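I've been making the Drullach for a while now, and it's still the object people ask me about most, so it finally gets its own page. It's a bedside dock for your phone, with a heavy lid that closes over the screen and stays closed until the little wind-up dial runs down (up to 70 minutes, then it clicks and you're free!).

I started sketching it in December, after my phone told me I'd picked it up 3,831 times that month. Ouch. Pascal Hervieu turned the first two bodies for me, and Lụa Mai talked me out of the felt lining, which I loved and she said looked like a pool table. She was right.

**What you get**

- the dock, in ash or blackened ash
- winding key on a cotton cord
- weight: 1,184 grams, so it won't slide off when you grope for it at 2 a.m.
- no battery, no app, no charging port (please stop emailing me about the charging port)

It fits most phones without a case. With a thick case it's a squeeze, and the Tudeck sleeve I sell separately won't go in at all.

Finishes are done by Kedir Assefa, and the blackened one takes longer, so allow extra time if you're ordering it as a gift. Oil it now and then with whatever you use on a cutting board. 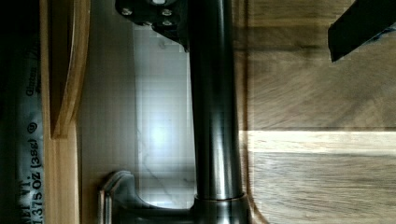 *Dark bronze faucet and lever handle.*

Prices and stock updated Apr 14, 2020. Write to me first if you want more than one!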